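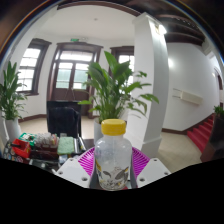

3.2 Things that stay on the shared table

When we began our study of shared tables we had expected, perhaps a little naively, that most of what people put down would be picked up again before long. The tables we had in mind were those in halls and landings, the sort of place one passes through on the way to somewhere else, and we imagined them filling in the morning and clearing by evening. Our notes from the Flinholm building told a rather different story, and a more interesting one, I think, than the one we had set out to tell.

Of the 81 tables in the Koltden survey, the one at Flinholm was among the fullest. It is a dark wooden table on a beige tiled floor, with a black office chair drawn up behind it and tall leafy plants in white pots beyond, and it has a good view of the double door and of the red-carpeted stairs. People like it there (so would anybody, with all that greenery) and they leave their things behind them quite cheerfully. Figure 2 gives a fair idea of the mixture: a bottle with a yellow cap set neatly on a red coaster, a sheet of printed paper, a folded green cloth, and baskets of quite different characters living side by side. 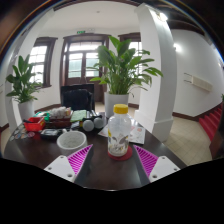 Figure 2. The shared table at Flinholm, with bottle and coaster, baskets, and badges along the left edge.

We found it helpful to borrow Kulkarni's distinction between "parked" and "settled" objects. A parked object is one whose owner means to come back for it, and a bottle is the usual case. A settled object has been given a home of its own, however modest: the woven basket with its pile of white items wrapped in plastic, say, or the black tray of small things at the corner. The coaster sits rather awkwardly between the two, and we argued over it for longer than we care to admit. In the end we coded coasters as settled and whatever stood on them as parked, and the same rule was then applied to the Grekside tables, where saucers had given us much the same trouble.

Loose badges were harder still. They are small and bright and pleasant to turn over in the fingers, and in the diaries people wrote of moving them about without meaning to. We entered each scattering as a single group, and went back over the February sheets to bring them into line.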